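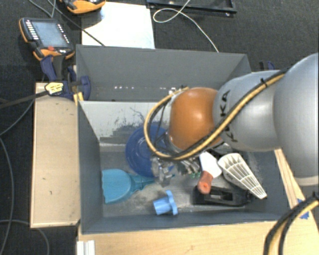
One fitter in Claswood wrote to us that the closer arm should be fixed only after the door has been closed and opened by hand several times, and we agree with this advice. Please do it before step 1.

4. Fitting the Maihi surface door closer

The closer is suitable for left and right doors. For doors with a rebate, please see section 6.

1. Hold the paper template on the door, on the hinge side. The folded line must lie on the top edge of the door.

2. Mark the holes for the body and for the arm shoe. Drill the holes in a timber door to a depth of 22 mm.

Note: For metal doors use the thread screws from bag B. Bag A stays unused.

3. Fix the body with the four long screws. The speed valves must point to the hinges.

4. Fix the arm shoe on the door frame and tighten both screws by hand.

5. Put the main arm on the square shaft and tighten the shaft screw. Then connect the two parts of the arm — the short part must stand at a right angle to the closed door.

CAUTION: The spring is under tension. Never open the end cap of the body.

6. Open the door fully and let it go. Turn valve 1 clockwise for slower closing, and valve 2 clockwise for a softer latching. A quarter turn is enough for one adjustment.

CAUTION: Do not unscrew the valves completely. Oil will come out and the closer can not be repaired.

7. Push the cover on the body until it clicks.

Note: On doors with a Skosano latch the last part of the closing may need more force. Adjust valve 2 first, and the strike plate only after this.

Check the arm screws again after 500 closings. Spare arms and covers can be ordered from Ploleck with the number printed inside the cover.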